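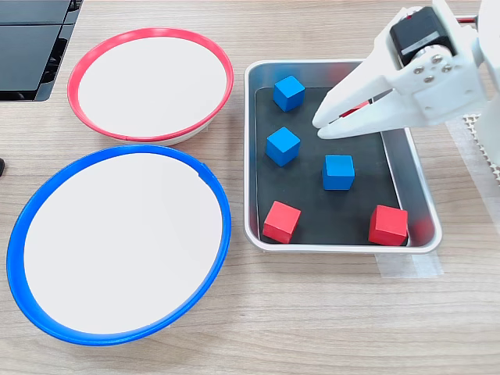

Red and blue cubes in a tray, with two bowls ready for sorting.

This website uses cookies. By continuing to read, you accept our cookie policy.

What Is Sorting?

Sorting means putting things into groups. The things in one group are alike in some way. They may have the same color, the same shape or the same size.

Before you begin, you must choose a rule. One good rule is color. The cubes in the tray are red or blue. One bowl has a red rim and the other has a blue rim, so the rims can serve as labels. A red cube belongs in the bowl with the red rim. A blue cube belongs in the bowl with the blue rim.

Sorting One Cube at a Time

Pick up a cube and look at its color. Find the rim that matches. Place the cube in that bowl, and then return to the tray for the next one. A red cube sits in the red-rimmed bowl below, while others are still in the tray.

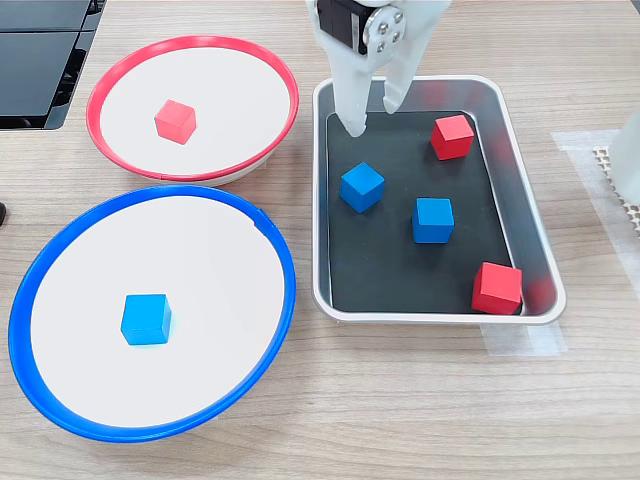 Try It at Home

Ask an adult for 3 bowls and a handful of buttons. Choose a rule and sort the buttons. Then put them all back together and sort them by a different rule. Did the groups change?

Words to Know

Group: things that are kept together.
Rim: the top edge of a bowl or cup.
Rule: what tells you where each thing goes.

Text: Friederike Kramer. Reviewed by Jummai Adeleke.

© Bistside Children's Learning Pages | Contact | Back to top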